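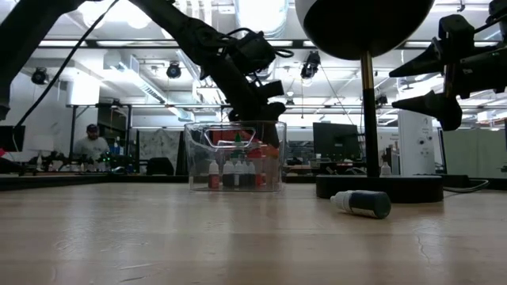 *Fig. 1. Wood tabletop under a glossy finish, with desk lamp.*

# Wood 101: Why Your Table Is Moving
Handout 6, Feretby evening program. Bring a pencil and something wooden you are annoyed with.

Most people buy a table believing that the tree part of its life is over. The tree disagrees. Wood goes on taking in and giving up moisture for as long as it exists, and it changes size each time. Furniture making is largely a collection of polite ways to let it.

## 1. Which way it goes

A board barely changes in length. You can ignore length, and everyone does. Across the width is where the trouble lives, and how much trouble depends on how the board was cut from the log.

- **Flat-sawn:** growth rings run more or less parallel to the wide face. Moves the most. Also cups, usually the week after you told someone it wouldn't.
- **Quarter-sawn:** rings stand up on end. Moves a good deal less, costs more, and attracts people who want to talk about it.
- **Rift-sawn:** in between, in behavior and in conversation.

Beech is one of the livelier ones. If you skipped the reading, write that down, as it is most of question 2 on the homework.

## 2. Doing the sum

For flat-sawn beech, use a change in width of 0.4 percent for every one-point change in moisture content. Take the Fumholm top we measured at 728 mm wide. Suppose it goes from a damp garage to a heated living room and loses five points:

728 × 0.004 × 5 = 14.56

Call that 15 mm and leave room for it. A built-up top with its strips turned every which way will usually move less than the sum says, but please do the sum anyway. It is the worst case, and the worst case is the one that phones you in January.

Note that the answer has nothing to do with the finish. Varnish slows the moisture down. It doesn't stop it, whatever the can says, and a top finished on one face only will take up moisture unevenly and bend to show you which face you forgot.

## 3. Why small strips

Butcher-block construction glues many narrow pieces into one wide panel. Each strip still wants to cup, but a narrow strip can't cup very far, and its neighbors are pulling in other directions. The panel as a whole stays flatter than one wide board would. It also lets a mill use up short and narrow stock, a fact that appears in smaller type in the catalogs.

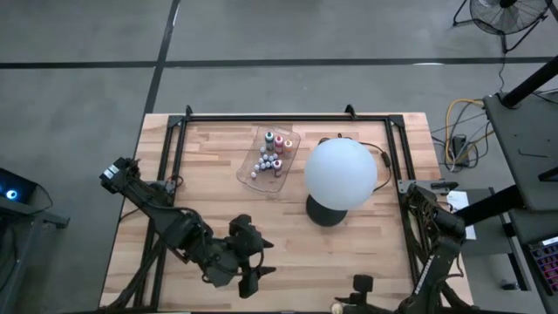

*Fig. 2. Butcher-block top in pale beech, long strips.*

Things to look for when you shop for one:

1. **End joints.** Long panels are often made from shorter staves joined end to end. Plain butted ends are weak on their own and rely on the staves on either side. This is fine if the end joints are staggered. If several line up across the width, you have bought a hinge.
2. **Color.** Staves from different boards will differ. Some sellers call this character. Others sort it out and charge for the sorting. Both tables will hold your soup.
3. **Glue lines.** Run a fingernail across in a cold light. A ridge you can feel is one stave moving a little more than the next. A gap you can see is a different conversation, ideally with the shop.
4. **The underside.** Sellers hate it when you look here. Look here.

## 4. Fastening it down

The commonest way to ruin a solid top is to screw it tightly to something that doesn't move. A metal frame is happy to stay the same size all year. The wood isn't, and when the two fall out it is the wood that splits.

Use one of these:

- **Slotted holes**, with the slot running across the grain. Cheap, ugly, works.
- **Figure-eight fasteners.** They swivel a little. Cut the recess generously or they won't.
- **Wooden buttons** in a groove. Leave a gap at the back of the groove. I will be checking for the gap.

Fix the center of the top firmly if you like and let both edges wander. Fix one edge firmly and all of the movement turns up at the other. This is sometimes useful against a wall.

Glue is for joining wood along the grain. We use the Bedex yellow in the shop as there is a lot of it. Gluing a long board across the end of a panel to "hold it flat" is a method with a long history, and you can see the history in any junk shop, split down the middle.

## 5. Scratches, cracks, and which is which

A scratch sits in the finish and tends to go wherever the guilty object was going. A drying crack usually follows the grain and often starts at an end, where moisture leaves fastest. Put a drop of mineral spirits on it and watch. A shallow scratch in the finish will nearly vanish until the spirits dry. A crack will drink.

Don't fill a seasonal crack in the dry months. It will close up in summer, find the filler in its way, and push.

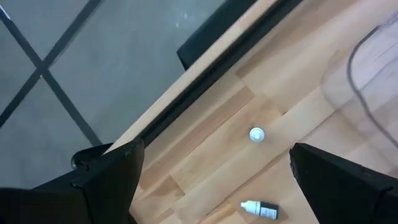 One comment on the last version of this handout objected that a beech counter near Shehu had been screwed down tight on all sides for years and had never split, so the whole of section 4 was fuss. It may be so. A steady indoor climate forgives a great deal, and so does a narrow top, and the comment gave neither the width nor the humidity. I'd still cut the slots.

## Homework

1. Measure the width of a solid wood surface at home, across the grain, to the nearest millimeter. Write down the month. You will measure it again in spring, and so will I if you let me.
2. Redo the sum in section 2 for a loss of three points.
3. Get under a table. Sketch how the top is attached. If you can't tell, sketch what you think happened.
4. Find one split in a piece of old furniture and say what was holding the wood still.

Next handout covers drawers, which stick in August for all the reasons given above. Clamps go back on the rack by size.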